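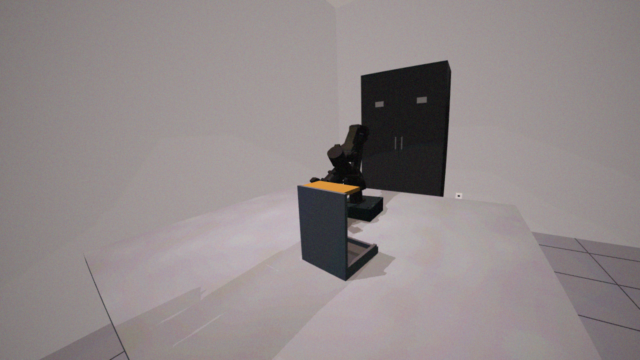

Rendering: stand with an orange-yellow top on a pale table, black robot arm behind.

Illar: budget and tax debates from the Faltorholm regional assembly

Illar is a collection of transcripts from 150 sittings of the Faltorholm assembly, every one of them with money on the agenda: sales tax rates, fuel duty, price relief, and the yearly fight over what the region owes its towns. If you like watching two politicians quote the same vote at each other and draw opposite lessons from it, you are going to have a great time in here!

We started the project to answer one small question (who had first called the 2017 flour levy a "bread tax"?) and then could not stop. The transcripts are wonderful. Members interrupt, correct each other's arithmetic, read out grocery receipts, and come back three sittings later to finish an argument everyone else had dropped. All of that is kept.

What you get

speeches.csv has one row per turn at the microphone. The columns are sitting_id, turn_no, speaker_id, party, role, topic, and text.
sittings.csv lists each sitting with its month, the presiding member and the title of the agenda item.
speakers.csv covers 87 speakers, with the seat they held and any change of party along the way.
replies.csv links a turn to the earlier turn it answers, where we could tell. Links can cross sittings, and those are our favorites.
votes.csv gives the recorded result on each motion. Voice votes are in there too, with the tally left blank.

All files are UTF-8, comma separated, with a header row. Quotation marks inside a speech are doubled. Line breaks inside a speech are kept, so please read the files with a real CSV parser and don't split on newlines.

Topics

Each turn has one of 4 topic labels:

rates: what is taxed and how much
prices: cost of living, food, fuel, rent
shares: how revenue is split between the region and the towns
procedure: points of order, rulings, apologies, requests for water

Procedure sounds dull and is a joy to read. It is also the largest class, so check your baseline before celebrating an accuracy score.

Where the text comes from

The assembly clerk's office publishes the sittings as scanned pages. We ran them through Gavrilă, our own page cleaner, which strips running heads, joins hyphenated words, and guesses where one speaker stops and the next begins. Waltraud Kohlhase then read every sitting against the scans. Uwe Diekmann drew up the reply links and wrote the labeling guide, which lives in docs/guide.txt and is worth a look even if you never open the data.

Speeches given in the Uritz dialect were printed by the clerk in standard spelling, so the dialect is lost. Uritz members also tend to be summarized when they speak fast. Those turns carry [summary] at the start of the text field.

A few words on reply links

A turn counts as a reply if it names the earlier speaker, quotes them, or plainly takes up their claim. "As the honorable member for the harbor district knows very well" counts. Groaning does not, even though the clerk sometimes wrote it down. When a member answers several people at once, there is one row per person answered.

Links were made by one person and checked by another, and disagreements were talked through until one label was left. We didn't save the first round of labels, so we can't give you an agreement score. We should have saved them and we will next time.

Things to know before you use it

Party names change. The party column holds the name in use on the day of the sitting, and speakers.csv maps old names to new ones.

The presiding member is coded as role = chair while presiding, and as an ordinary member on days spent on the floor. Same speaker_id both ways.

Figures quoted in speeches are whatever the member said. Members get inflation numbers wrong, mix up months, and round in the direction that suits them. Please don't use this as a source for tax rates!

Written answers and leaflets handed round the chamber are left out. In 10 sittings a page is missing from the scans, and the gap is marked [page missing] at the right spot.

Transcripts are edited speech. The clerk fixes grammar and drops false starts, so studies of hesitation or pausing need something else.

Good uses

Argument mining, stance detection, tracing how a slogan spreads from one bench to another, teaching a class on public finance with material that has some life in it. One reader has already used replies.csv to draw the whole flour levy quarrel as a graph, and it is gorgeous.

We would ask you not to use Illar to rank individual members by honesty or intelligence. The labels were never made for that and can't carry it.

Splits

The split column in sittings.csv says train, dev, or test. Splitting is by sitting, so no debate is cut in half. Speakers do appear in more than one split. If you need unseen speakers, tools/resplit.py makes a new division by speaker_id and prints the seed it used.

Version notes

1.1, June 2021: fixed swapped speaker IDs in the fuel duty debates, added votes.csv, corrected the spelling of harbor seats.
1.0: first release, in January, without votes.

Found a mistake?

Please tell us! Open an issue with the sitting_id and turn_no, and paste the line as you think it should read. Corrections go to Waltraud for text and Uwe for labels or links, and they are folded into the next version with your name in CONTRIBUTORS unless you'd like it left out.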